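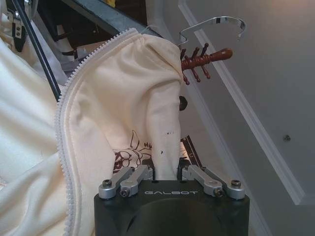 Zoltetti ring collection: what we learned from our first open workshop days

Dear customers and friends of Cadorer,

Many of you have written to ask how the open workshop days in March went, and I promised to give an answer in this newsletter. I am sorry that it took some time. After the open days we had many orders for wedding rings, and the writing had to wait until the bench was quiet again.

For those who are new on our list: Cadorer is a small goldsmith's workshop in Harkberg. We make rings, earrings and some chains, mostly in silver and in yellow gold. We also repair and resize, and a large part of our week goes to old pieces that people bring from home in an envelope or in a matchbox.

The open days were our first try at letting visitors sit at the bench with us. We had 32 places and they were all taken before the end of the first week. Every visitor could make one plain silver band from a flat strip: measuring, sawing, bending, soldering, filing and polishing. I had feared that the soldering would be the difficult part, but most people were quite calm with the torch. It was the filing which made them tired. A seam that looks clean under the lamp can still be felt with the thumb, and then one must go back to the file again. One lady went back five times and she was right to do so, her ring was very fine at the end.

The second purpose of the days was to show the Zoltetti collection, which is the name we have given to our new rings with the twisted edge. The idea is old. My teacher had a drawer of brass samples, and among them was a piece of twisted wire that had been rolled almost flat. When you roll it, the twist becomes a line of small slanting leaves. I kept the idea in my head for many years before I had a rolling mill good enough for it. The wire must be softened with heat several times during the work, and if you are impatient it cracks on the outside of the bend, and the whole length must be melted again.

There are now two widths in the collection. The narrow one sits well beside an engagement ring with a stone. The wide one is meant to be worn alone, and it is a little heavier than people expect when they pick it up. We make both in all sizes up to 52 as standard, and larger sizes are made on order for the same price, only the waiting time is longer. If you do not know your size, please come in and let us measure it. The paper strips which one can print at home are often wrong, especially when the finger is cold.

We received many questions about care, so I will answer the most usual ones. Silver with a twisted edge becomes darker in the deep parts, and this is how it should be. Please do not use a dipping liquid on it, because the liquid takes away the dark colour and the pattern looks flat afterwards. A soft cloth on the high parts is enough. Take the ring off before you knead dough, and before you work in the garden. Chlorine in swimming pools is bad for the solder seams in gold, so leave the ring at home on these days.

Some of you wanted to know if we can use your own old gold. Yes, we can, when it is clean enough and when there is enough of it. We test each piece first and we tell you what we found before anything is melted. The oldest ring we have had on the table this year carried the engraving of a date and two initials inside, and the owner decided to keep it as it was. I was glad about it.

We will repeat the open days when the light is better in the evenings. The group will be smaller next time, so that everybody has a vice of their own and does not need to wait for it. The people on the waiting list will be asked first.

With kind greetings from the workshop,
Sointu Honkanen
07/08/2022

Comments

Maret: I was there on the second morning and I still wear my ring every day. It has a flat place on one side but I like it. Will you do earrings also?

Sointu Honkanen: Thank you Maret! Earrings would need two evenings, I think. I am considering it.

P. Lowther: Is the wide Zoltetti possible in white gold? My wife does not wear yellow.

Sointu Honkanen: It is possible, but white gold is harder to twist and so the pattern is not so deep. Please come and look at the sample.

gwen_t: Guilty of the dipping liquid, on my grandmother's bracelet. Can the dark colour be put back?

Sointu Honkanen: Yes, this is a small job. Bring it in when you are near.

Contact the workshop | © Cadorer, Harkberg | Back to top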